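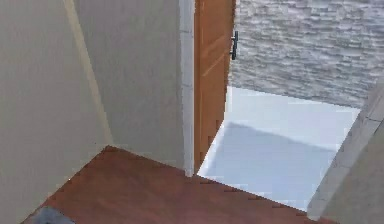
**Kirkgate Residents' Club — Press Desk**

2026-01-19

**Kirkgate gets its late bus back, and I get to stop walking home**

Hi all, Atif Ghauri here, writing on behalf of the Kirkgate Residents' Club. I've sent out plenty of grumpy press releases over the years, so it's a treat to send a cheerful one! The number 22 late bus is coming back to Kirkgate at the end of January, with 3 extra evening runs between the Irnitz depot and the top of the hill.

If you're new to the story, the late 22 was dropped last spring. After that the last bus up the hill left at twenty to eight, which is no use at all if you work a store shift, take a night class or just want to see a movie and catch the ending. I've done that walk in sleet with two bags of groceries and I don't recommend it.

So we knocked on doors. We asked people when they needed to get home and wrote it all down, and 39 households on the upper streets sent us their own letters to pass along (one came with a hand-drawn map, and it was a really good map). We took the whole stack to Tanoli Coaches, who run the route, and they sat down with us for two long meetings. They were fair with us — a bit slow to answer emails, but fair.

The new runs leave Irnitz depot at 8:15, 9:15 and 10:40 in the evening. They stop everywhere the daytime bus stops, plus a new stop outside the Kuro bakery, which a lot of people asked for. Fares stay the same as the daytime ones, and your monthly pass works on all of them.

I should say that this is a trial. Tanoli will run the late buses for 40 weeks and then look at how many of us are riding. My own view is that they'll be busy from the start, but please do use them, and tell your neighbors, especially the ones who gave up on the bus last year and started driving.

We still want a shelter at the Irnitz end. That's next on our list, and I'll be back in your inbox about it soon.

Reporters who want to talk can reply to this release and I'll call you back, usually after dinner. Printed timetables are at the Kuro bakery counter.

**Contact:** Atif Ghauri, Kirkgate Residents' Club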